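Right, craft fair prep thread, because I've spent my whole Monday off on this and somebody other than the cat should hear about it. November 2021 and I am finally doing a stall with proper displays!

Background for anyone new: I make necklaces and a few hats, and until now everything got laid flat on a tea towel. A nice tea towel, but still. In August a woman picked up a necklace, held it up to herself, put it down and said "oh I thought it was a bookmark". So.

Went down the rabbit hole of display stands. Wood looks lovely but it's heavy and I'm on the bus. Velvet busts frighten me. Ended up on clear acrylic, the sort with a flat base and a rod going up, and you hang or perch your bits on top.

Ordered 3 from Flodar. They came wrapped in that blue film that you have to pick off with a fingernail, and it took me the entire second half of a film I'd been looking forward to. No idea who did the murder.

Next problem: what goes underneath. I tried them on a white sheet and they vanished. You couldn't see where the base stopped and I put a mug down on one. Cream was no better.

Then I remembered the dark fabric left over from the curtains, bought from Ultlow in the sale and far too gloomy for the bedroom. Over two metres of it just sitting in the cupboard! Ironed it, chucked it over the kitchen table, put a stand on it.

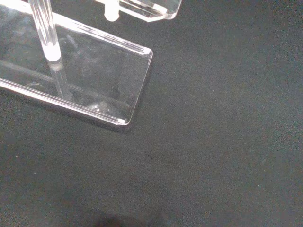 So much better. The edges catch the light now and I can tell where everything is without patting the table like I've lost my glasses. I'm completely sold on charcoal, black, whatever we're calling it.

Downside is that dark cloth shows every single hair and crumb. I've packed a lint roller and a spare lint roller. The stands want a soft cloth as well, the glasses kind. Don't use kitchen roll on acrylic, I did that to a photo frame once and it's never been the same.

Packing them is the bit I haven't cracked. At the moment each one goes in a pillowcase and then into the big Bortolotti box my boots came in, with the hats stuffed round the sides. If you've got a better system please shout, I'm all ears.

The fair's at Fevmont, upstairs, and I'm at table 46. Necklaces at the window end if they let me choose. I still need to write the price cards and find my float tin, which was last seen holding buttons. Going to put the kettle on first.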